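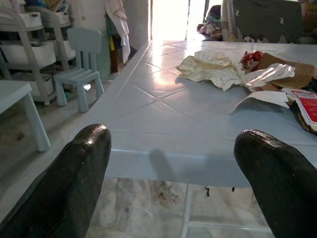
Figure 6.1 A molded plastic table with a pattern of recessed grooves in its top.

Chapter 6
Surfaces and Furniture in the Food Service Area

Most of the surfaces a customer touches in a small café or canteen belong to the furniture. Chapter 5 dealt with floors and walls, which are chosen once and kept for many years. Tables and chairs are replaced more often, are bought by people with less technical advice, and are moved, stacked and wiped many times a day. This chapter looks at how they are selected, laid out and kept clean.

After working through the chapter you should be able to compare common tabletop materials, estimate how many seats a room can hold, write a simple cleaning schedule, and work out the yearly cost of a set of furniture.

6.1 The tabletop

A tabletop has to stand up to heat, spills, scratching and cleaning products. Solid wood can be sanded and refinished, but it needs sealing and will stain if the seal wears through. Stone is hard and heavy. Stainless steel is used mainly in kitchens, where its appearance matters less. Plastic is light and cheap, and it does not rust, which makes it common in places where furniture is carried in and out.

Texture matters as much as material. A smooth top can be wiped in one pass. A top with grooves or a raised pattern hides small scratches and may add stiffness to a thin sheet, but crumbs and liquid collect in the low parts. Staff need a brush as well as a cloth, and the time for each table goes up. Gloss is a separate question. A glossy top shows smears under strong light, and a matte one shows chalky marks left by hard water.
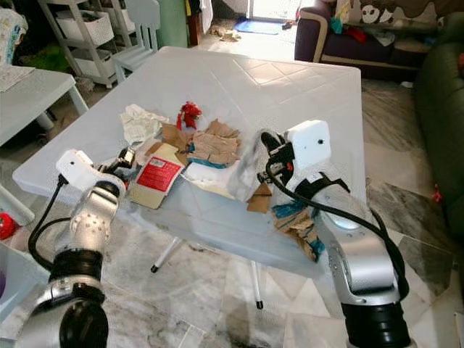 Square tables are easier to combine than round ones. Two pushed together seat six in most layouts, and four in a row will serve a party of ten. Round tables leave wasted space at the corners but let people pass more easily. A mixed room usually works best when the square tables stand along the walls.

6.2 A worked case

The Pokthorpe canteen serves lunch to workers from three nearby buildings. Its dining room has a floor area of 688 square feet and holds 23 tables. When the old wooden tables were due for replacement, the manager asked two suppliers, Wevora and Esberg, for prices. Wevora offered a plastic table with a patterned top. Esberg offered a heavier table with a smooth top, and its total price was 400 dollars higher.

The manager first chose the cheaper set, with a budget of 3,000 dollars in mind. She then timed the cleaning. The patterned top took almost a minute longer after a busy lunch, and with every table cleaned once a day the extra labor came to more than the price difference within the first year. The order was changed before delivery.

The case shows why purchase price should be treated as one part of the cost. Section 6.4 sets out the full method, including repairs and resale value. Before going on to it, read the notes on seating density in Section 6.3 and have a tape measure ready for the first exercise.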